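4.2 Storage of shared items at the washbasin

Posted in June – by the Dultby Household Studies Group
8 min read

The survey reached 86 households in the Plerkska district. Each household kept a two-week diary of how the bathroom was used in the morning and evening, and one adult in each home filled out a short form on storage. Forms from 46 of the households also included a sketch of the counter, which we used to check the written answers.

Most of the forms agreed on one point. Items used by everyone in the home stayed on the counter, while items used by one person went into a drawer, a cabinet or a bag kept in the bedroom. Toothpaste was the item most often listed as shared. Hand soap came next, followed by mouthwash. Hairbrushes were listed as shared in only a few homes, and several of those had young children.

Where the toothpaste was kept depended on the size of the counter. In homes with a narrow ledge, the tube was usually laid flat behind the faucet. In homes with a full counter, a cup was the usual choice, either for the tube alone or for the tube and the brushes together (Figure 8). Households that used a cup wrote fewer diary entries about lost or misplaced items. We do not claim that the cup is the cause. Homes with more counter space may have fewer such problems for other reasons, and the diaries do not let us separate the two.

Complaints about residue were common to both groups. Athumani row houses, which have small bathrooms without windows, had the most entries of this kind. Several diaries there mention paste drying on the ledge and having to be scraped off. In the Stulberg apartments the usual complaint was water collecting at the bottom of the cup – a problem that some residents dealt with by turning the cup over at night.

Cleaning routines varied more than we expected. Some homes wiped the counter daily and never washed the cup. Others washed the cup with the dishes but left the counter until the weekend. The form asked about "the washbasin area" as a whole, and this wording probably hid some of the difference. A later version of the form lists the counter, faucet and cup on separate lines.

Comments

We keep ours in the medicine cabinet and it still ends up on the counter by evening.

Was the size of the household taken into account? Five people and one cup is a different matter from two people.

The residue part matches my old apartment exactly.
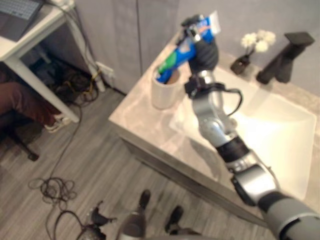

Figure 8. Toothpaste tube above a white cup on a bathroom counter.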